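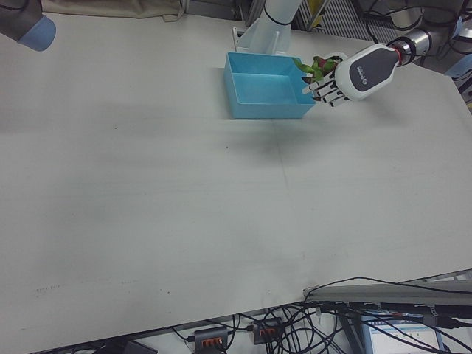

Safe Practice for a Robot Arm and Hand: Project Report

Our project in the Otholm teaching lab set out to write a short code of practice for students who share one robot workcell. The draft has six rules and was handed in on 14/03/2024. 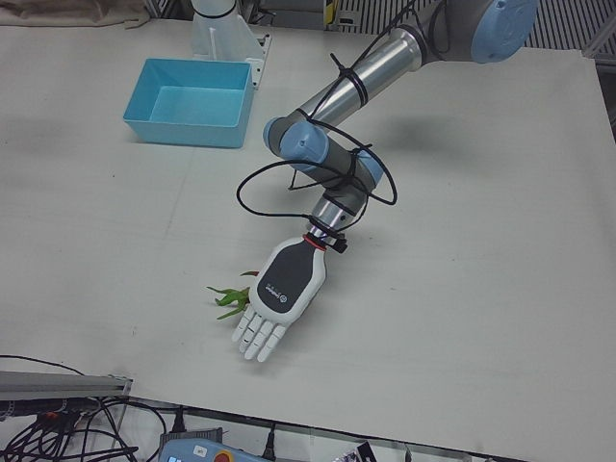

Rule 1 covers the emergency stop. One student stays within reach of it whenever the arm has power, and has no other duty during that time. The red stop button on the teach pendant at the front of the table is the one meant. Rule 2 deals with cables – ties are checked before each session, and any loop that could catch on a joint is reported. 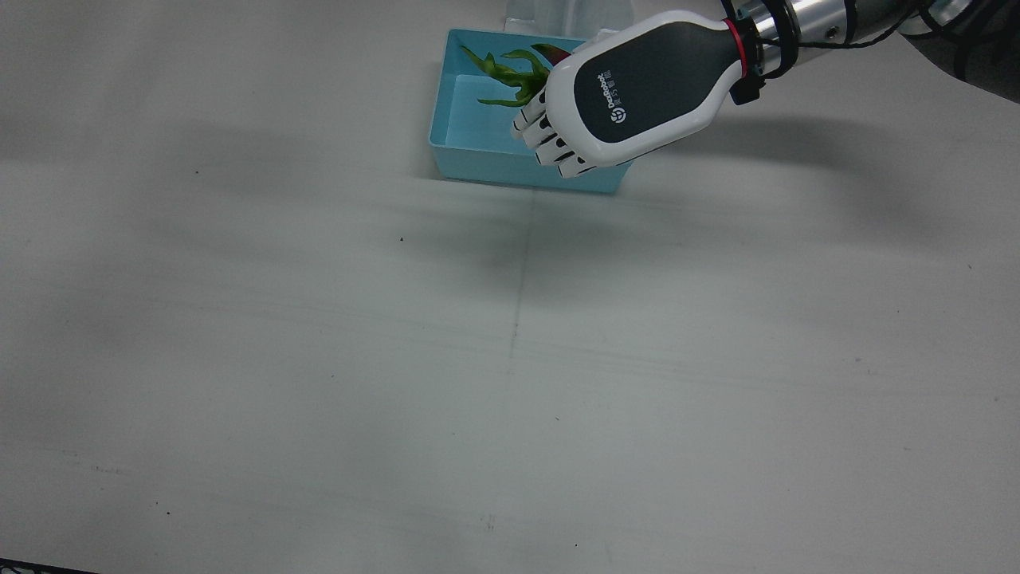 Submitted by: Plastov Project Group, Robotics Practice Course

Rules 3 and 4 apply to handling. Light, soft items such as artificial plants are used for first trials, and no person reaches into the tray while the hand is holding something. Speed limits are set by the supervisor and may not be changed by students.

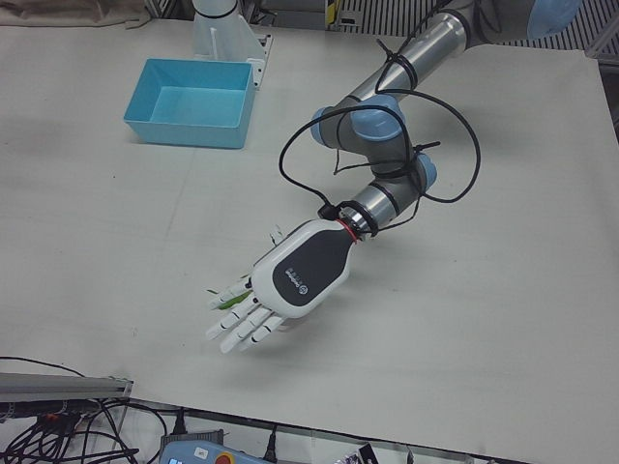
Figure 4. Robot hand over the table, with the empty tray behind.

Rules 5 and 6 concern floor cables and record keeping. The session log should be reviewed again in June.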